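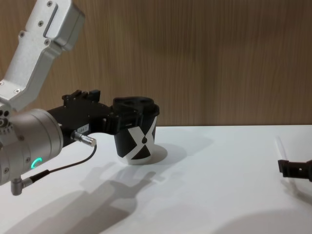
Chez Brirora, l'équipe du projet Oko vient de publier sa méthode pour apprendre à deux bras robotisés à travailler ensemble, et j'avoue que ça m'a bluffé ! Le principe : 100 démonstrations guidées à la main, puis le modèle se débrouille. Avec le gobelet noir à grand X blanc, tenu par le haut juste sous le couvercle ou presque, il réussit 81 essais sur 100, contre 56 pour l'ancienne version — joli bond, non ? Prochaine étape à Fultstead, avec des gobelets sans couvercle.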